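Plorklow Carpets – Gallery: The Striped Floor at Fosia

Floors we have laid and looked after, room by room. Gray stripe has been our most requested pattern for workrooms, and the Fosia job is the largest one we have done in it. The text with each entry gives the room, the fitting and anything we would do differently.

Old floor, main room
Painted concrete, with two long cracks running from the door to the back wall. We filled both and left them for 21 hours before any adhesive went down. The paint was sanded where it had lifted.

Choosing the stripe
Fosia looked at three samples: a plain charcoal, a speckled gray and the gray stripe. The plain one showed lint after a morning on the floor, so it was dropped early. The stripe went down in August, over roughly 1000 square feet. 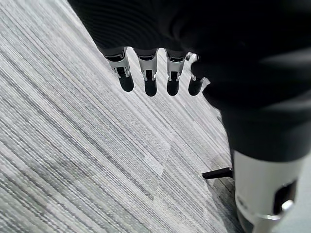
The stripe also helps with laying. Any tile that is a little out of line shows right away, and it can be lifted before the adhesive takes hold. We worked outward from the middle of the room and made the cuts at the walls last.

Doorway
A flat metal strip joins the carpet to the hall floor. The first strip stood too high and caught the wheels of carts, so Kováčik made us a lower one. It is held with screws – glue alone does not last in a doorway.

Corner by the radiator
The hardest cut of the job. Two pipes come up close to the wall, and the tile there was cut from a paper pattern. The joint behind the pipes is a bit wider than we like.

Small office
Same stripe, turned a quarter so that the lines run toward the window. A narrow room looks wider this way. Leftover tiles from the main room covered most of it.

Drelus stair landing
A different building, same pattern. The landing gets grit from the street, and we put a coarse mat at the foot of the stairs. After a winter of use, 2 tiles near the rail were swapped out.

Spares
Every customer gets a box of 10 tiles from the same batch. Store them flat, out of the sun. Colors shift a little between batches, and with a stripe the difference is easy to see from across the room.

Care
Vacuum along the stripe first, then across it. Blot spills with a white cloth and plain water – colored cloths can leave dye behind. For anything that stays after it dries, lift the tile and rinse it in a sink.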